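The second life of the tea towel

Walk into the old chapel hall in Pisbridge at ten in the morning and the first thing you notice is the noise. Kettles, chairs scraping, somebody laughing at the far end, and under it all the steady snip of scissors. By half past there isn't a free seat left.

They have come to mend. Refilwe Mnguni started the mending mornings in March with a borrowed sewing machine and a biscuit tin of thread, and she still looks delighted every time the door opens. "People bring the thing they love most," she tells me. "It's always the jumper with the hole, never the one from the back of the drawer."

I brought a bath towel, a good thick one with a frayed edge, and I was shown three ways to save it before I'd taken my coat off! You can fold the edge over and stitch it down. You can bind it with a strip of old shirt (my favourite, and very forgiving of wobbly hands). Or you can give up on the towel as a towel and cut it into face cloths, which is how Noboru Nagano has stocked his whole bathroom.

Noboru learned to darn from his grandmother, who kept her household linen going for 65 years. He works slowly, weaving the needle over and under until the hole has become a small neat square, and he likes the thread to show. Orange on navy, green on grey — the brighter the better. Watching him, I wanted to go home and put my elbow through something.

Cloth does have its own ideas, of course. Fluffy towelling swallows pins. Thin cotton puckers if you pull the thread too tight. Refilwe's advice is to spread everything out flat on a table first, smooth it with your palms and look at it properly before you cut.

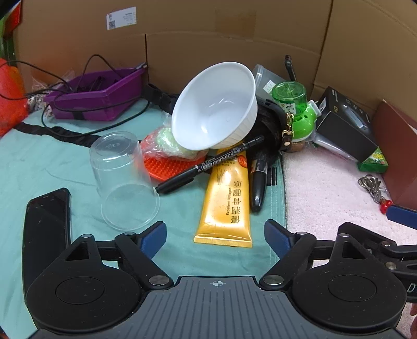 Pink towelling beside a teal-green cloth.

My towel took two mornings. The binding is a blue check from a shirt that had lost its collar, and one corner is frankly a mess, but it has been through the wash four times and it's holding. I've since done a pillowcase and both oven gloves, and there's a tablecloth waiting on the stairs.

The hall opens at ten and the tea is free. Bring scissors if you have them, as the sharp pair goes quickly.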